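Notes for Week 6: Why Packaged Food Lasts
10/04/2024
By Anastasia Rallis

Okay, so last time we got as far as salt and sugar, and I promised we'd get out of the jam jar and into the grocery aisle. Everything in this handout is fair game for the short paper, so bring it with you (and please write on it, I like seeing scribbles).

Let's start with water. I know, we always start with water. Remember that what matters for spoilage is how much water is free for molds and bacteria to use, and that can be very different from how much water is in the food. Honey has plenty of water in it and it will sit in your cupboard for years, as long as you keep the lid on. Bread has more free water and grows a fuzzy coat in a week. The number we use for this is water activity, and it runs from 0 to 1. Pure water is 1. Most bacteria give up somewhere below 0.9, molds hang on a good deal longer, and a crisp cracker is way down at the low end where nothing grows at all.

So if nothing grows on a cracker, why does it have a date on it? Two things get it first. One is going soft. A dry cracker pulls moisture out of the air like a sponge, and you don't need much before the snap is gone. It's still perfectly safe, it's just sad. The other is the fat going rancid. Oxygen gets at the oils, light and warmth speed things up, and you end up with that smell of old crayons and wet cardboard. Nuts do it, chips do it, brown rice does it (white rice mostly doesn't, and you should be able to tell me why after the reading on bran).

When I was starting out I spent a January at a little cracker bakery called Vrettos, and my whole job was opening old packs and biting things. We had 146 packs on a shelf, half of them in plain paper and half in a lined film, and I went through them in batches. The paper ones were limp by the second batch. The film ones held up beautifully until the very end, when a few tasted fine and a few were awful, and the awful ones nearly all had a wrinkle in the seal! I've been a seal inspector in my own kitchen ever since.

Which brings me to the wrapper. A typical snack film is a sandwich of thin layers, and each layer has its own job. The outer one takes the ink. The middle one slows down oxygen and light, and quite often it's a whisper-thin coat of aluminum. The inner one melts at a fairly low temperature so the bag can be closed with heat. That last layer is the unsung one, if you ask me. You can buy the fanciest barrier in the world and a single crumb caught in the seal will undo it.

Think about how these get made, too. The film comes off a big roll and gets folded into a tube, the back seam is sealed, and then a pair of hot jaws comes down across it, closing the top of one pack and the bottom of the next in a single squeeze. A blade cuts between them. The zigzag edge gives you a place to start tearing, and the ridges pressed into the seal hold the two sides together better than a flat press does.

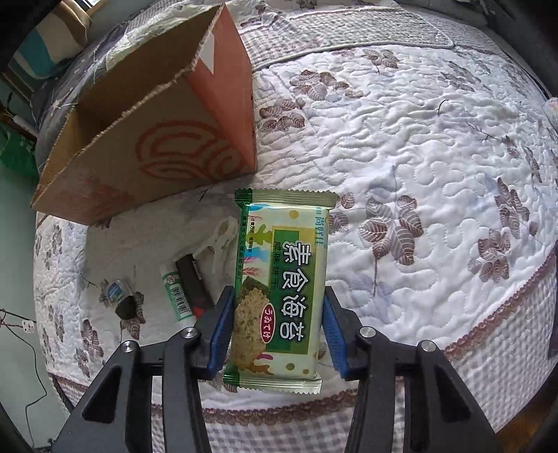 Fig. 1. Snack packet with serrated sealed edges at both ends.

Now, what about the air inside? For chips and other fragile stuff the maker will often flush the bag with nitrogen, which pushes the oxygen out and leaves a cushion. I had a student swear to me that the puffy bag was a scam to make it look fuller. I'll grant the bag does look fuller! But the nitrogen earns its keep. Other foods get a tiny sachet of iron powder, the one that says do not eat, and the iron rusts and uses up the oxygen for you. Same idea, slower and a bit messier if you cut it open (don't).

A quick word about dates. "Best by" is about quality and it's the maker's own guess, usually a careful one. "Use by" on something perishable deserves more respect. And "sell by" is a note to the store, so you can mostly leave it alone. Things that are bone dry and well sealed tend to be fine past the printed date, and things that are wet and sitting in the fridge are where I get strict.

For the home experiment, pick one plain cracker or crisp and put it in 2 places: one piece in a closed jar, one out on a plate. Listen to the snap when you break them, morning and night, and write down what you hear. If your kitchen is steamy you may have a result before dinner. Don't use anything with cheese powder, it makes the whole thing harder to judge, and your roommates will eat it.

The short paper is worth 30 points. I want one food, one way it goes bad, and what the package does about it. Drawings are welcome. If you can't settle on a food, come see me and we'll raid my desk drawer.

Related handouts
Week 4: Salt, Smoke and the Galel Fish Houses
Week 5: Sugar and the Jam Jar
Week 7: Cans, Heat and the Tullari Cannery
Reading list: Bran, Oil and the Rostley Mill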